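The Ravness Tapes

Roald Moen recorded the lake ice in February, when it was thick enough to hold a truck. He had a hydrophone on a long cable and a hole he had to chop open again every morning. The radio station at Ravness had closed its science desk the year before, so he made the show himself and put it out under the name Durnasia, after a moss his mother had studied.

Episode 23 was the one about the sounds. Ice that size groans when the temperature drops, and then it pings, high and clean, like a wire being struck. He explained this in the first minute. After that he let the tape run.

He had 60 listeners then. One of them, a retired surveyor named Magbanua, wrote to say there was a knock in the recording, at regular intervals, and that ice did not keep time.
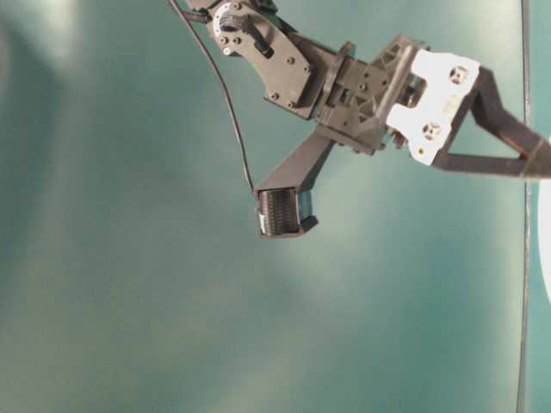 Roald played it again at the kitchen table with his good headphones on. The knock came every 266 seconds. He went through the older files and found it in all of them, very faint, going back to the first day. He checked the cable. He checked the recorder, a secondhand Zeller with a cracked dial, and ran it overnight in the closet. The closet tape was silent.

He wrote back to Magbanua and said he didn't know. Then he recorded that as the next episode - four minutes of him saying what he had tried, and the knock, twice.

By the end of the month he had 536 listeners, and most of them had theories. He read the letters on the air in the order they came.

In April the ice went out. He lowered the hydrophone into open water from the end of the dock, sat down on an upturned bucket and looked at his watch.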